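Review: Alteto humanoid, open-day demonstration at Fekemura

Fekemura opened its office floor to visitors in June and ran the Alteto on ordinary furniture. I had 18 minutes at the unit with Vilgot Engebretsen, who handles integration. The task was a two-door storage cabinet with short bar handles, set against a desk on carpet. 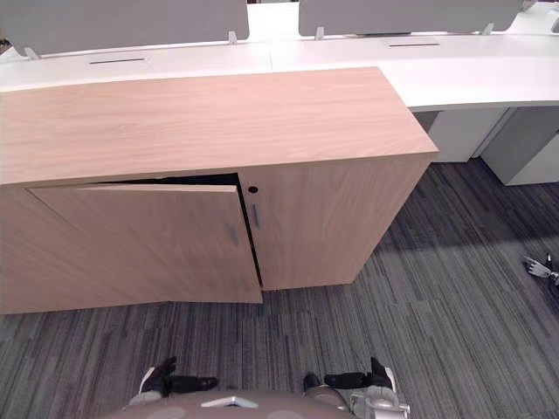

Both hands low in front of the cabinet, left door ajar.

Handles this short are a fair test. The fingers need clearance behind the bar, and a closed door gives the arm less to work with than one already ajar. Engebretsen quotes a door cycle of 61 seconds at demonstration speed. For a facilities job that is slow.

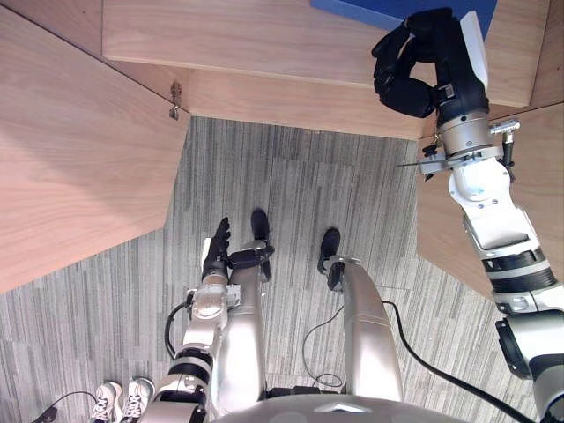
Right hand at the underside of the top board, left hand low.

Reach is the better part of the specification. The right arm gets up to the top board while the left stays down over the carpet. Cable management is poor – black leads lie on the floor close to the legs, and I would want them routed before any unattended use. The Brulto controller we tested last year had the same fault.

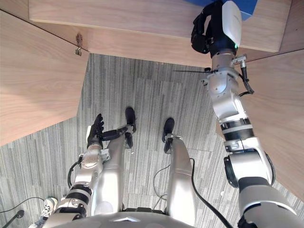
Last changed: June, 4:10 p.m.

A small green light on the right wrist can be read from above, a sensible position for an operator. Fekemura's log lists 724 cycles on this pair of hands with 2 finger replacements. I have not checked the log.

Suitable for lab evaluation. Rating withheld until we get a unit on our own bench.

Related items
Engström lift column, long-term test
Brulto controller: second look
Wrist cable routing compared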